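**About Drustaswood Water**

Small water supplier, 359 connections, two bores and one very old tank up on Gaber hill. Been going since the Pevamik line was laid and the farms stopped hauling thier own.

What we do – pump it, treat it, test it, send the bill. Meters read every other month. Leaks on your side of the meter are yours, leaks on our side are ours, call us either way.

Who's here: Bergþóra Mikkelsen runs the plant and does the sampling. Yevhen Hordiienko – pipes, valves, hydrants, most of the digging. Office is open mornings plus Saturday 9 to noon.

Right now we're replacing the old main along Flustirel Road. 57 houses on that stretch. Expect low pressure, sometimes no water for up to 100 minutes, we'll leave a door card the day before. Should be finshed by December. 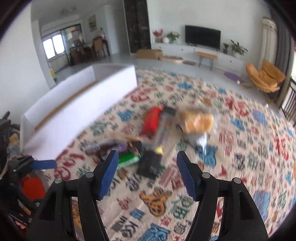

*Patterned rug, white panel board.*

Bulk water for tanks and pools: 1,000 gallon minimum, bring your own hose fittings. Book at the office or leave a message. New connection forms are at the front desk, allow a few weeks.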